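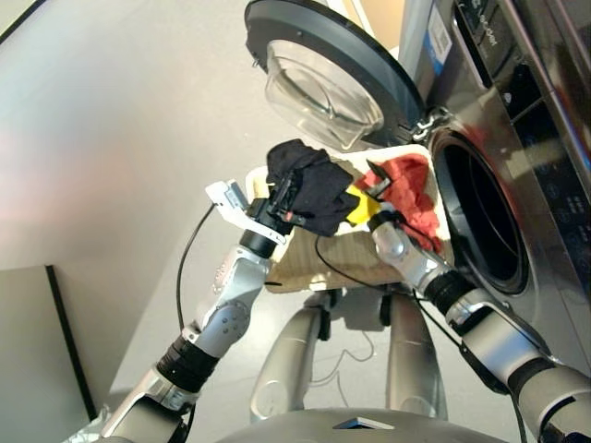

Dye transfer is a concentration problem. Loose dye leaves one fabric, sits in the wash water, and settles on whatever fiber will take it. Water temperature and contact time set most of the rate. Take a basket with black, bright yellow and red-orange cloth in it: the yellow piece is the one to worry about, as a small amount of red or black dye shows on yellow long before it shows on anything darker.

Fiber matters as much as color. Cotton and nylon pick up stray dye readily. Polyester mostly does not at home wash temperatures – but it can shed disperse dye if the dyer skipped the final clearing step.

I have kept a wash log since February. Cold cycle, same detergent dose, one undyed cotton swatch per load. Swatches are dried flat and compared against a gray scale under the same lamp.

First eight washes of a new red cotton T-shirt: visible staining on swatches one through four, faint on five, none I could grade on six to eight. A second shirt from the same maker, Nuvard, was still marking the swatch at wash eight. Different dye lot, presumably.

Spin speed is the setting I get asked about most. I ran 998 rpm measured against a labeled 1,000, and saw no difference in staining compared with the slow spin. What did make a difference was leaving the load sitting wet after the cycle ended. Two hours in the drum gave hard-edged patches where fabrics touched.

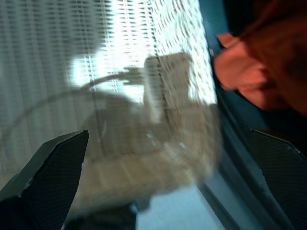 Those patches are contact staining, a separate mechanism from dye carried in the bath. Color catcher sheets do very little for it. They only collect what is dissolved in the water.

Gianni Leone asked whether salt or vinegar sets the dye. On finished commercial cotton, no. Reactive dye is either bonded or it is loose, and the loose part has to be rinsed out.

If something has already stained, keep it out of the dryer. Rewash at the warmest setting the care label allows, alone, with oxygen bleach if the label permits it. Check while damp and repeat.

Wool swatches are next. Log updated 21st May.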